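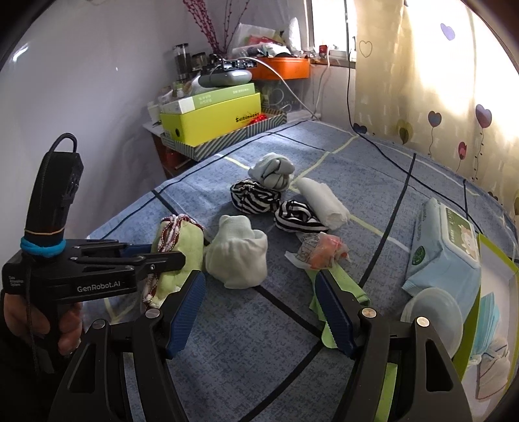
Figure 1. Hand-held gripper with the jaws open over rolled socks and other small items on a bed.

Unit 2: Collecting Demonstrations in Domestic Rooms

Home | Course Outline | Handouts | Equipment Loans | Contact

This handout accompanies the November practical of the Skarkville introductory course in robot manipulation. Students should read it before collecting a gripper from the equipment desk.

1. Purpose of the practical
Each pair records a set of short demonstrations of picking up and putting down soft household articles. The recordings are added to the class collection, Fitia, which at present holds 2493 demonstrations. Of these, 725 concern socks and other small clothing.

2. Choice of articles
Soft articles change shape when they are gripped, and a rolled sock does not behave like a folded cloth. Pairs should include both. Plain and striped socks may be mixed, as in Figure 1. Articles of other kinds, such as a pack of wet wipes, may remain on the bed during recording. Patterned bedding is permitted.

3. Procedure
Open the jaws fully before each approach. Bring the gripper down slowly, close on the thickest part of the article, lift it clear of the bed and hold for a count of two. Set it down in a different place. A dropped article is to be kept in the recording and marked "drop" on the log sheet. Do not re-roll socks between attempts unless they have come undone.

The grip pads should be inspected at the start of each session. Any cable at the handle must be kept out of the space between the jaws.

4. Submission
Each pair submits 165 demonstrations through Kuruc, together with the log sheet. Uploads close on Saturday at 18:00. The files will be used in Unit 3 to train the class arm, Skurken.

Comments (3)

pair_seven: Does the hold count from when the jaws close or from when the sock is off the bed?

Course office: From when it is clear of the bed.

mlk: Kuruc rejected our log sheet twice. Saving it again as plain text fixed it.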